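Open day at Mivetley, anyone else go?
2 min read

slotside60
Went to the open day at the Larum workshop in Mivetley. The demo I wanted was the arm doing desktop CPUs. They had the wrist camera up on a screen and I saved a couple of stills.
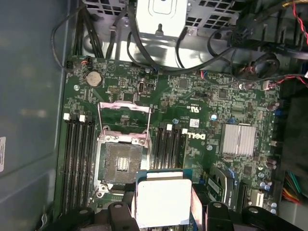
Wrist camera, Dell board, CPU in the fingers and the socket open.

Each run is one CPU and one memory stick. They said they have logged 901 runs since January.

kekico
I was there in the morning. Nice people, but I don't see the point. I can seat a CPU in 11 seconds and I don't need a molded tray to do it.

slotside60
You don't do 2,000 of them though. The tray is what I liked. Every part has its own spot, so the arm knows where to reach. 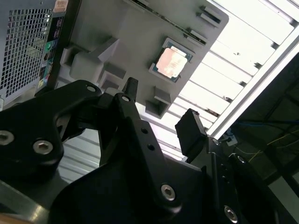

Parts tray with the processor in its holder, PC case at top left.

wan_bench
Agree with kekico on the tray. Somebody has to load it by hand, so you've only moved the work. Bent pins are my worry. Did they say what happens if it comes down crooked?

slotside60
I asked. It stops on a force limit and backs off. They didn't give a failure rate.

kekico
Then I'd want that number before anything else.

wan_bench
Same. I'd still go again. The talk ran 60 minutes and they took questions the whole way through. Is the next one at Mivetley too?

slotside60
Yes, same building. Sign-up sheet isn't posted yet.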